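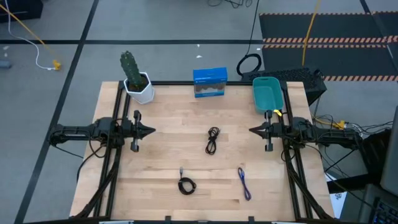

Section 2. Working out what to buy

Before I let you anywhere near an order form, let's talk money, and I mean all of it, not just the arms! When Tùng Tô and I priced our first two-arm Trultach table, we did the arms down to the last dollar and then wrote "misc." for everything else (don't do this). Cables were the part we got most wrong. Three of them are lying bundled on the open wood of the table, and there's plenty more running down past the rails and across the floor, so please give cabling its own line in your budget.

1. Measure your table first. Our tabletop is 58 inches long, and I wouldn't go shorter with two arms facing each other.

2. Price the arms as a pair. Our quote from Nirwood came to $3,150, grippers included, shipping not.

3. Add the rails and crossbars. We run two parallel rails down each side, so you're buying four, plus the bars.

4. Set aside $1,000 for cables, power blocks and brackets. It sounds like a lot, I know. Cherry Mae Manalo does our ordering and she'd tell you to go higher.

5. Put in a few dollars for bins and things to practice picking up. A plain plastic bin is great, and boxes from the store are fine too.

Note: Lead times on grippers can stretch to more than 3 months. Ask for the date in writing, and if you want to be running by October, order the grippers before the table.

Caution: Don't buy extension cords until you've walked the route from the wall to the table with a tape measure. Keep the power off while you lay them out.

Once your list is priced, go to Section 3 for unpacking.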